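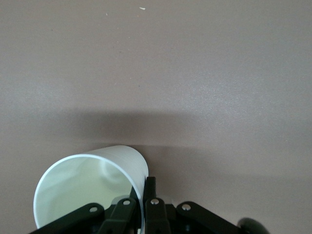
Chapter 7. Thin Walls and Bending Stiffness

The stiffness of a part depends on the material it is made from and on the shape that material is given. A flat sheet of plastic sags under a small load, while the same sheet rolled into a tube resists bending in nearly every direction. Designers use this fact to save material. The white plastic cup has a thin rim and a wall marked with faint horizontal ridges. Ridges of this kind, running around a wall, raise its resistance to being squeezed out of round — an effect treated in Section 7.3.

Bending stiffness is the product of the elastic modulus and the second moment of area. For a flat strip the second moment grows with the cube of the thickness, so doubling the thickness multiplies the stiffness by eight. The Billeck tables in Appendix C list 184 common sections. Values in the tables assume a load of 100 newtons and a span of 1,000 millimeters unless marked otherwise.
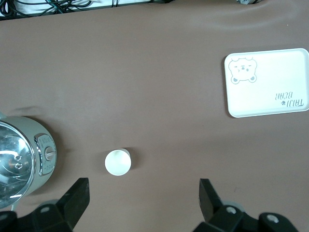 Edges need separate treatment. A free edge is the weakest part of a thin plate and is usually the first place to buckle. Turning the edge up moves material away from the neutral axis at little cost in weight. The white tray has rounded corners and a slightly raised rim, and both features enter the Hladun edge formula derived in Section 7.4. Problem 7.2 applies the formula to a plate with square corners.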